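4.3 Rope condition and the claim of "even wear"

Suppliers of battle ropes to commercial gyms commonly state that a three-strand rope wears evenly along its length, and that a facility can therefore judge its remaining life from the handles. We did not find this claim tested anywhere in the literature we reviewed. The sources given for it are mostly other product pages, and the two technical notes that do report measurements (Rovatell and Jirkar) used ropes mounted on a bench and driven by a motor at constant amplitude. People do not move ropes at constant amplitude. They tire, step closer to the wall, drop one side, drag the slack back over the floor and leave the thing lying where it fell.

The Condov protocol, which several Australian facilities have adopted for their Monday checks, inherits the same assumption. It asks staff to inspect the grip end and the anchor point and to record a single grade for the whole rope. The stretch in between, where the rope strikes and scrapes the floor, gets no entry on the form. When we asked how the grade had been validated, we were referred to the form's own instructions.

Our inspection log covers 68 ropes in regular use. Each was examined by hand along its full length, and the surface was recorded in segments as smooth, fuzzed, tufted or broken. A total of 3140 segments were graded by the first rater (Chantal Wong), of which 2352 were graded again by the second (Kyu-ri Cha), who had no access to the first set of grades. The remainder could not be regraded, as the ropes had been rotated to other sites or thrown out before the second visit. We regard this as a real weakness of the study. Ropes that were thrown out are presumably the worst ones, and their loss from the second set will flatter our agreement figures.

Those figures should in any case be read with caution. The raters agreed readily on smooth and broken segments, which is to be expected, as almost anybody would. They disagreed most often on the boundary between fuzzed and tufted. A fibre rope sheds a fine nap early in its life, and that nap says little about the strands underneath. A tuft, by our definition, is a discrete bundle of fibres standing clear of the surface. In practice the two shade into one another, and a tuft pressed flat by the last user may be graded as fuzz by someone who only looks at it. For this reason we required raters to run a bare hand over each segment. We tried gloves in the pilot and gave them up; loose fibres that were plain to the fingertips went unnoticed through the leather.

With those reservations, the log does not support even wear. Surface damage was patchy, and segments graded tufted often sat beside segments graded smooth. The grade at the grip end was a poor guide to the grade of the middle stretch, and the grade at the anchor was no better. We cannot say from these data whether tufting predicts failure. No rope in the log parted during the study, and a surface grade is only a surface grade. What we can say is that a protocol which skips the middle of the rope will miss much of what there is to record, whatever it turns out to mean.

A further difficulty is posture. The ropes were inspected where they lay, anchored, as unshackling each one would have disrupted classes and probably altered the lay of the strands. A rope on the floor hides its underside. Raters were told to curl the fingers over the top and bring the thumb around underneath, then to work along to the anchor and back. On planks or other hard flooring the thumb tends to ride up, and we suspect the underside was felt less thoroughly than the top, particularly late in the morning when the rater's knees had had enough.

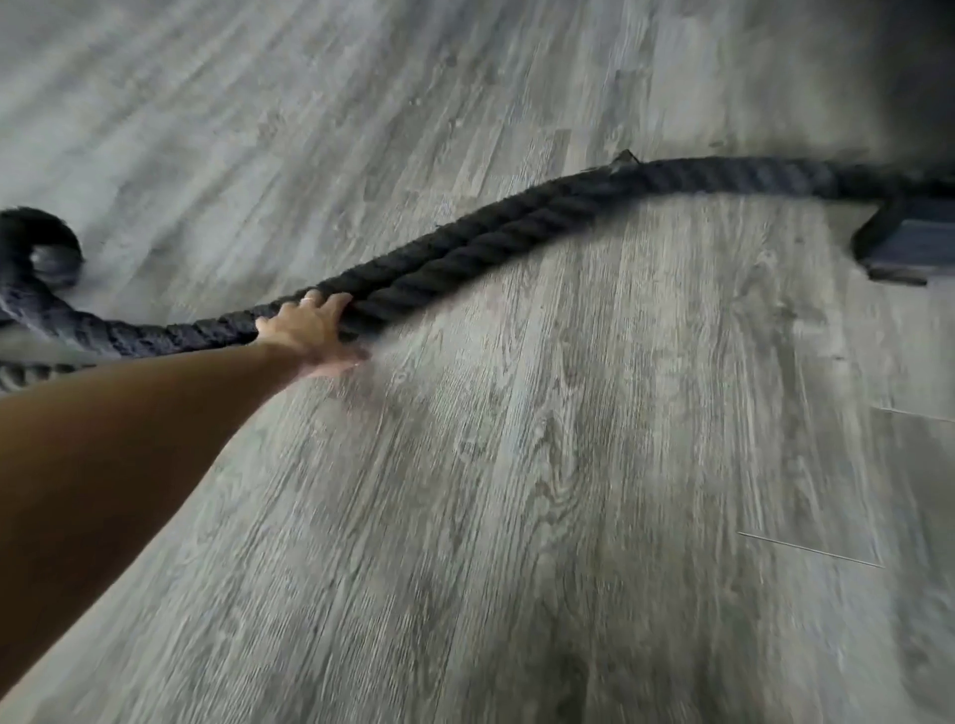 Figure 1. Hand on an anchored three-strand rope. A small tuft of loose fibres stands up from the upper stretch, between the hand and the anchor; the cut end is in the loop at left.

Lighting deserves more attention than it usually receives. Dark ropes are popular because they hide dirt, and they hide damage just as well. Fibres that catch a low side light vanish under a lamp directly overhead, and the anchor end is often the dimmest part of the room. Photographic grading has been proposed as a cheaper substitute for inspection by hand (Org, for one, offers a template for it), but we are unconvinced. A photograph shows one side of the rope under one light. It will record a tuft that happens to stand up against a pale floor and lose an identical one lying against the next strand. We would want to see photographs and hand grades compared on the same segments before any facility gave up the slower method.

Cut ends are a separate matter. The Condov form treats any fraying at a cut end as grounds for a lower grade, even where the end takes no load and nobody holds it. We recorded cut ends apart from the body of the rope and left them out of the segment totals. Including them would have made the ropes look worse without telling us much about the part that people swing.

Two objections can be raised to our own scheme. The first is that segment length was marked from the anchor outward, so the last segment at the free end was often short, and a short segment has less room for damage. The second is that both raters had used ropes of this kind for years and may have brought firm ideas about where wear ought to appear. We attempted to limit this by having the second rater begin at the opposite end, but an experienced hand slows down where it expects to find something – and a slower hand finds more. A rater with no gym background would be a better test, and none was available to us before the November closure.

Until that comparison is made, we would treat whole-rope grades, including the averages that could be computed from our own log, as a record of how an inspection was done as much as of the rope itself. The segment grades are reported unaveraged in the next section.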